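January 31, 2019
Walk-through, liquid handling bench, Plistthorpe lab
Filled in by Rasa Sproģis, with comments from both shifts

I've kept last August's list and added the questions people have been asking me at the coffee machine, since those are usually the ones that matter. Please read the comments as well as the boxes. The planning model from Julum is what we checked the layout against, and the bench itself got its own visit afterward.

## Arm and stops

- [x] Emergency stop within reach from the loading end
- [x] Emergency stop within reach from the far end
- [ ] Stop button tested by every person on the rota

*Comment:* Two people on evenings still haven't pressed it. I know it feels rude to halt a run that's going nicely, but please do it once with me standing there. You will be glad of it the day you need it, and the restart takes less time than finding your gloves.

- [x] Slow speed selected while anyone is teaching positions
- [x] Key kept by the shift lead and signed for

*Comment:* The sign-out sheet is much better than it was. One line in De Smet's handover folder is missing a return time. I've put a sticky note on it.

## Loading and unloading

- [x] Racks seated flat before start
- [x] Lids off, and put somewhere other than the bench
- [ ] Loading order posted at eye level

*Comment:* The order sheet is taped too low for anyone over five feet, and the morning crew have been working from memory. They're good at it (they pipetted by hand for years and could load that bench in their sleep), but our new starters can't borrow somebody else's memory. I'll print a larger one.

- [x] Hands out of the tray area while the arm is live

*Comment:* Several of you told me this is the hardest habit to change. When you did the transfers yourselves, nudging a crooked rack was simply part of the job, and now it means pausing, nudging and starting again. Please keep pausing! A full batch is 648 wells and I would much sooner lose a minute than have anyone reach in.

## Layout

- [x] Racks and containers in one row, within the arm's reach
- [x] Status lights not hidden behind tall items
- [ ] Floor beside the bench clear for walking

*Comment:* The floor item stays open until we agree where the walkway tape goes. Adico want it tight to the bench and I'd like it wider, so that two people can pass with a cart.

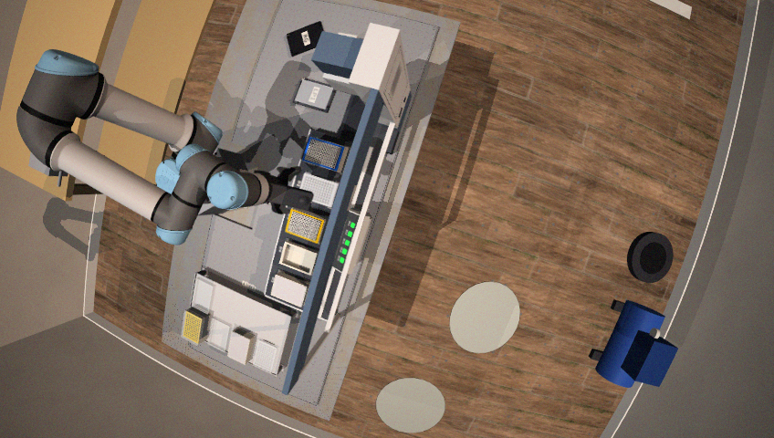 *Layout model: arm over the labware row, gripper between the white rack and the yellow one.*

## People

- [x] Wrist and shoulder complaints reviewed
- [ ] Screen breaks written into the shift plan

*Comment:* Sore thumbs are down, which pleases me more than anything else on this page. Tired eyes are up, though, and a few of you miss having something to do with your hands during the long runs. We've set aside 9 hours a month for cross-training on sample prep, so put your name down if you'd like some.

## Open items

- [ ] Evening shift stop test (Rasa)
- [ ] Larger loading sheet (Rasa)
- [ ] Walkway width (Rasa with Adico)
- [ ] Break times (shift leads)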